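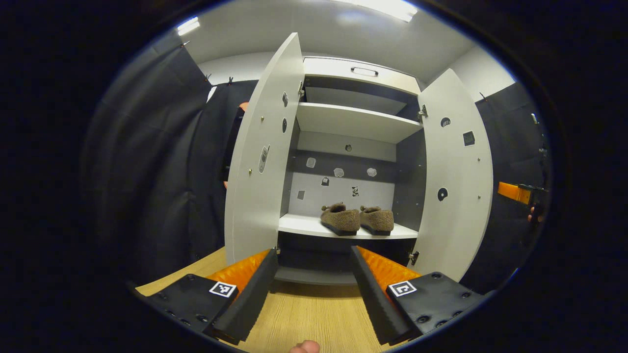

Public agencies and large employers have spent the past decade moving their records onto shared drives, and most have treated the move as the end of the matter. It was the beginning of a different one. Paper imposed limits that staff understood without instruction. A tall white cabinet with both doors open shows its shelf and its compartments at once, and a person standing before it can judge what belongs there and what does not. A shared drive offers no such view. Its contents are seen one folder at a time, usually by someone in a hurry.

The position of this institute is that every organization should adopt a written retention schedule before it buys any further storage. The schedule should state what is kept, for how long, and which office decides. It should fit on a single sheet. Longer policies exist in many places, and they are seldom read after the week in which they are approved.

Our review of the municipal office at Skostport is instructive. Three departments held separate copies of the same building permits, and the copies did not agree. The office had purchased a document system from Celtis in February, and the system worked as intended. It stored all three versions faithfully. Staff then spent 12 weeks establishing which permits were correct, a task that a clerk with clear authority could have prevented.

It will be objected that storage is cheap and that deletion carries risk. The first point is true of equipment and false of labor. Every search through outdated material is paid for in working hours - and those hours do not appear in any storage budget. The second point deserves more respect. Records have been destroyed in error, and some have been destroyed on purpose. A schedule answers this concern better than indefinite keeping does, as it leaves a trace of each decision and the office that made it.

We recommend a default period of five years for routine correspondence, with exceptions named in advance. Contracts, personnel files and safety reports should follow the periods set by law. Drafts should be removed once the final version has been approved.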